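Vemano 2 review: a planning tool that mostly stays out of the way

Small arms, open furniture, stereo input: how the new release handled our shoe rack cell

We have been running Vemano since the first release, mainly to plan motions for small servo arms around household furniture. Version 2 came out in April. It changes how the planner takes in depth, and it adds a replay tool that I had been asking for. I ran it for 11 days on the rack task and then wrote this up.

The task is simple to describe. The shoes are in pairs on the top of a low rack, on the middle shelf and on the floor underneath. The arm has to bring its gripper up to a given shoe without touching the shelf, the side panel or the pair next to it. Depth comes from Matix, which we already used for stereo matching. Vemano reads the Matix output directly now, and the old converter script can be deleted.

Setup

Installation took one morning. The installer checks your joint limits file and stops if anything is missing, with a message that names the joint. Version 1 let you start with a bad file and failed later.

The camera wizard is good. You load a left and right view, pick matching points, and it shows the error for each one. Dark curtains behind the work area gave Matix very little to match on, so I picked all my points on the rack and the shoes. The wood grain is busy enough that this went quickly. White soles were easy to pick too.

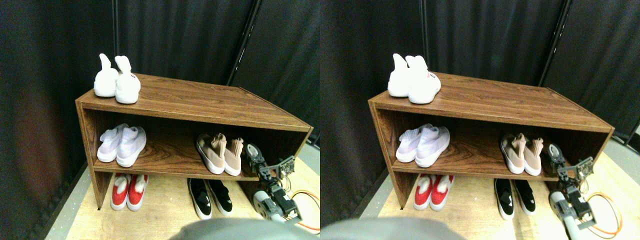
Planning around shelves

Most planners I have tried treat a shelf unit as one solid box. Vemano 2 has a setting called open fronts that keeps the compartments as free space. You mark the front face once and it works out the rest from depth. On our rack it found the shelf and both side panels on the first try.

It still leaves too much margin by default. The factory setting kept the gripper so far off the shelf edge that it refused most targets on the middle shelf. The margin is in a file called clearance.conf and there is no slider for it in the interface. After I lowered it, plans went through for the pink pair near the side panel, which is the tightest target we have.

Soft collars are a weak point. The knit sneakers have tall ones that stand up or slump depending on how the shoe was put down, and the planner treats them as rigid. You can mark a region as soft, but the mark is tied to a location. Move the shoe and you have to draw it again.

Wrist camera support

The wrist view is new and I expected more from it. Vemano uses it to correct the last part of an approach, by lining up edges it sees up close with edges in the model. You have to mask the gripper first, or it will take its own outline for part of the furniture. The mask editor only draws polygons, and a gripper with rounded parts needs a lot of clicks.
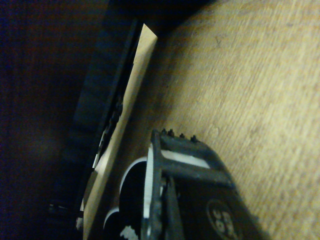
Once the mask was in, the edge finder did well with pale wood next to dark material. It did worse with long grain lines running diagonally, and a few times it locked on to the grain and shifted the target to one side. Turning the edge threshold up fixed most of this. I would like to see the threshold saved per camera. Right now it is global, so what helps the wrist view hurts the stereo pair.

I compared this with Farkas, which I used on an earlier job. Farkas has the better mask editor and keeps thresholds separate. It has nothing like the open fronts setting, and its planner is slower on anything with a shelf in it.

Replay

Replay is the reason to upgrade. Every run is saved with both views, the joint states and the plan, and you can scrub through all of them on one timeline. If a plan was rejected, the timeline shows which surface caused it. I found two bad entries in my own model this way, both on the underside of the shelf.
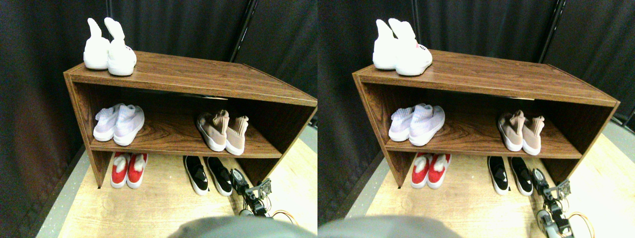 The log keeps the last 2000 runs and then starts deleting the oldest without a warning. Change that in the settings on your first day. Export works, but only to Vemano's own format or to Trorkoton, and the Trorkoton export drops the joint states. I wrote to support on a Sunday and had a reply the next morning saying it is a known bug.

Anything blurred and close to the camera is another thing to watch for. Matix gives poor depth there and Vemano will sometimes put a false obstacle at the bottom of the view. Draw an ignore region along that edge and check it in replay.

Score: 7 out of 10

Good: open fronts setting, replay timeline, direct Matix input, clear install errors

Bad: default margin too wide, polygon-only masks, global edge threshold, silent log deletion

If you work with flat tabletops, version 1 is fine and you can wait. For shelves and racks I would upgrade now and plan on spending a day in the config files.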